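Stakelano > Get involved > Call for participants

Can a machine tidy a kitchen table yet? I've been asking that for three years, and my answer is still "sort of, on a good day". We need people in Hasville to help us find out where it falls down!

I'm Nelly Ayala and I look after the home chores sessions at Stakelano. You'd spend 90 minutes doing ordinary jobs through a pair of hand-held grippers — clearing a table, folding a cloth, putting things back in a basket — so we can see which bits a robot has a hope of copying. (Cloth is a beast. I've given up predicting it.)
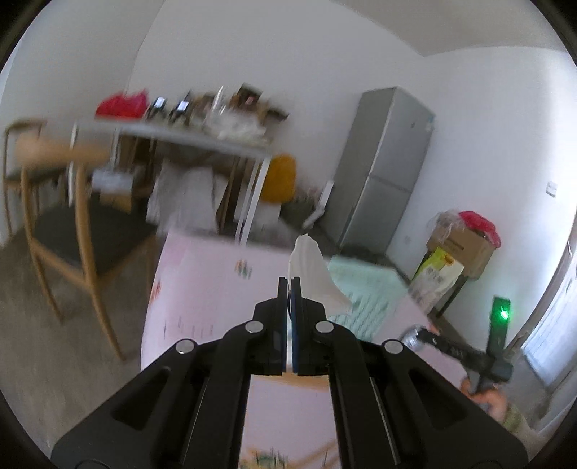 A pink-covered table, two grippers.

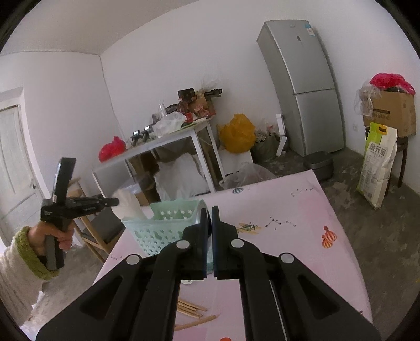 No tech background needed, and I'd almost prefer you didn't have one. Brayan Valderrama will get you started, and you're welcome to grumble out loud the whole way through — we write the grumbles down. We're after 8 people, each coming in for 4 sessions. You need to be over 18 and comfortable using both hands for a while. Left-handers, please apply, we never get enough of you!

Sessions are paid and the tea is decent. To put your name down, ask for me or Eugénie Tanguy at the Stakelano front desk.

Recent calls
Folding laundry at Flores: what we learned
Shelf stackers wanted, Cerilden
October dishwashing sessions (closed)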